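Boletim técnico Skevudville
Simulação e ensaio: pacote de cenas de mesa da Laltico

A Laltico abriu em agosto a segunda versão do seu pacote de cenas simuladas para manipulação de objetos domésticos. O produto dirige-se a equipas que desenvolvem políticas de preensão e que precisam de um volume de episódios difícil de obter em bancada. Inclui os modelos dos objetos, três vistas sincronizadas por episódio, a descrição cinemática do braço e um gerador de variações de posição e de iluminação. A licença é anual, por posto de trabalho.

O material que se segue pertence à cena da mesa redonda com cesto perfurado; a segunda vista é a aproximada, sobre o fundo do cesto. 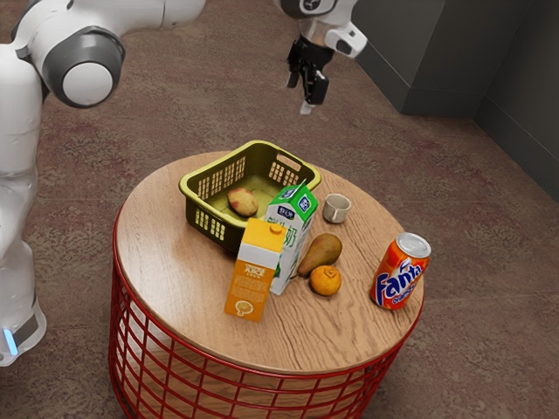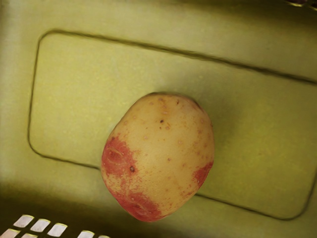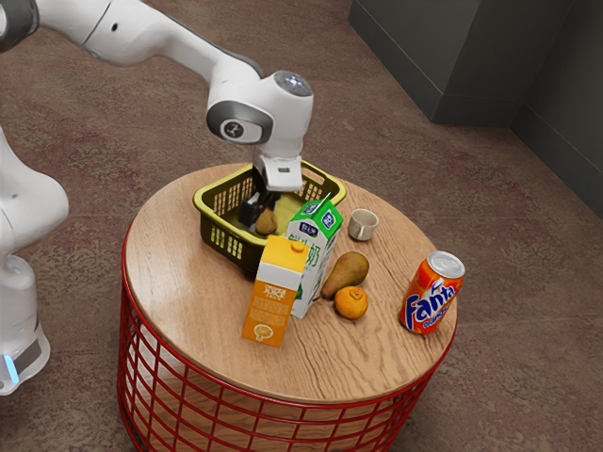

Mahlangu escreveu-nos depois de usar a versão anterior e discorda da ênfase que o fabricante põe no realismo das texturas. No seu entender, o grão da madeira e as manchas da casca pouco pesam no resultado final, e o tempo de cálculo gasto nesses pormenores seria mais bem aplicado na variação dos coeficientes de atrito e da massa dos objetos. Acrescenta que um cesto de paredes altas é um ensaio mais útil do que uma mesa livre, por obrigar o planeador a contar com a largura exterior dos dedos e com a folga até ao rebordo.

A observação quanto ao atrito é pertinente. Na configuração de origem, o coeficiente é único para todos os objetos da cena, o que trata da mesma forma uma batata, um pacote de leite e uma lata de refrigerante. A documentação prevê a edição por objeto num ficheiro de parâmetros separado, mas o gerador de variações só lê esse ficheiro no arranque. Quem quiser alterar o atrito entre episódios tem de reiniciar o processo ou chamar diretamente a interface de programação, que está mal documentada nesse ponto.

Quanto às texturas, a nossa posição é menos categórica do que a do leitor. Numa política que recebe apenas a pose estimada do objeto, a aparência da superfície é de facto secundária. Numa política treinada diretamente sobre píxeis, a casca manchada da batata e a proximidade de cor entre o alimento e o plástico podem condicionar a segmentação. O pacote permite desligar as texturas por categoria, e recomenda-se treinar com ambas as configurações antes de decidir.

Ensaio

Instalámos o pacote numa estação com uma única placa gráfica e gerámos 1538 episódios da tarefa de recolha no cesto. Destes, 200 foram reservados para validação e não entraram no treino. A geração decorreu sem intervenção, com exceção de 3 interrupções por falta de memória, todas com a vista aproximada na resolução máxima. Reduzida a resolução dessa vista, o problema não voltou a ocorrer.

Os episódios são gravados em pastas independentes, cada uma com as sequências de imagem, os estados articulares e os comandos enviados à pinça. Os relógios das vistas coincidem com o dos estados articulares, e não foi necessário reamostrar. O formato é próprio da Laltico. O conversor fornecido trata bem as imagens, mas descarta sem aviso as forças de contacto, que têm de ser extraídas à parte.

O gerador de variações desloca os objetos dentro de limites definidos pelo utilizador e rejeita as disposições em que há interpenetração. Com pacotes altos junto ao cesto, convém alargar a margem de segurança do planeador: o valor de origem aceita trajetórias de saída demasiado próximas das arestas superiores. O rebordo do cesto merece a mesma atenção. A malha de colisão simplificada fecha as ranhuras laterais, solução aceitável para a pinça de dois dedos, mas inadequada para quem pretenda simular dedos finos ou ferramentas que atravessem a parede.

A iluminação é configurável em posição e intensidade. As sombras projetadas no interior do cesto acompanham corretamente a fonte, e a passagem de luz pelas ranhuras é calculada sobre a malha visual, não sobre a de colisão. Esta separação obriga a manter as duas malhas atualizadas sempre que se substitui um recipiente.

Assistência e compatibilidade

O contrato de base inclui 5 pedidos de assistência por ano, tratados por correio eletrónico. Usámos dois. O primeiro, relativo às forças de contacto, foi respondido com um script de extração que funciona; o segundo, sobre a leitura do ficheiro de atrito, continua em aberto.

O pacote corre com o controlador da Usolar através de um módulo pago em separado, que não ensaiámos. Os utilizadores com controlador próprio podem ligar-se pela interface de comandos articulares, desde que respeitem o período de ciclo fixo da simulação. A versão atual não admite dois braços na mesma cena.

Pontos a confirmar antes da compra

Memória disponível na placa gráfica para a vista aproximada.
Necessidade de atrito variável entre episódios.
Formato de destino dos dados e tratamento das forças de contacto.
Tipo de pinça e validade da malha de colisão do cesto.

O ficheiro de parâmetros usado neste ensaio pode ser pedido à redação técnica da Skevudville. Corresponde à versão de agosto e não abre na anterior.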